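## 3.2 Grasp selection on crumpled garments
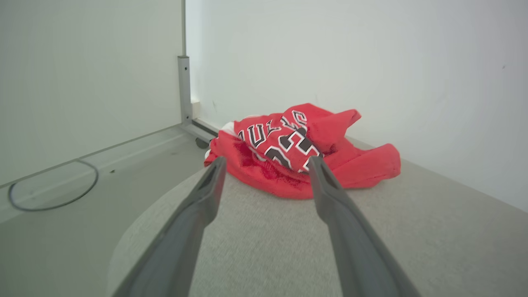
**Figure 4.** Wrist camera view with the two fingers near a crumpled jersey on a gray fabric surface. Printed lettering is partly hidden by the folds.

The grasp selector takes one wrist image and returns a point on the garment and a closing direction for the fingers. It does not try to recover the full shape of the cloth. Earlier versions of our system fitted a template to each garment before choosing a grasp, and this worked well for flat towels but poorly for clothing left in a heap. We therefore dropped the template and trained the selector directly on wrist images.

The training set, which we call Tronside, holds 2131 wrist images of single garments. Each image was labeled by one person, who marked every fold that looked high enough to pinch. A second person checked the marks and removed any that fell on a flat part of the cloth. Images in which the two labelers could not agree were left out. We held back 260 further images for validation and used them only to set the score threshold.

Figure 4 shows the kind of input that caused the most trouble during labeling. The jersey forms an irregular mound, with a raised fold at the top right and loose flaps spreading to the right. The raised fold is a usable grasp target under our labeling rules. The flaps are not, because a pinch there may close on the supporting fabric as well. The black lettering, with its white outlines, adds a second difficulty. These outlines are strong edges, but they follow the print and say little about where the cloth rises. A selector that relies on edge strength alone tends to place its grasp points along the letters.

To reduce this effect, we trained with two changes to the input. First, we shifted the hue of each garment at random, so that the network could not tie a good grasp to a particular color. Second, we pasted printed patterns from other garments onto plain regions of the cloth and left the grasp labels as they were. The second change had the larger effect on validation scores. We also masked the fingers in every image. Without the mask, the network learned to favor points close to the fingertips, even when a better fold was available farther away.

For the robot trials we compared three selectors: the edge-based baseline, our network without pasted prints, and the full method, which we refer to as Jotness. Each was given 80 attempts on garments that did not appear in Tronside. Before each attempt the operator picked up the garment and dropped it from a fixed height. An attempt counted as a success if the garment stayed between the fingers through the lift and a short hold. Pinching the support along with the garment counted as a failure, even if the garment came free later in the lift.

Akua Nartey ran the trials and Iestyn Hopkin scored them from the recordings without knowing which selector had been used. The results are given by garment type in Section 4, with plain and printed garments listed separately.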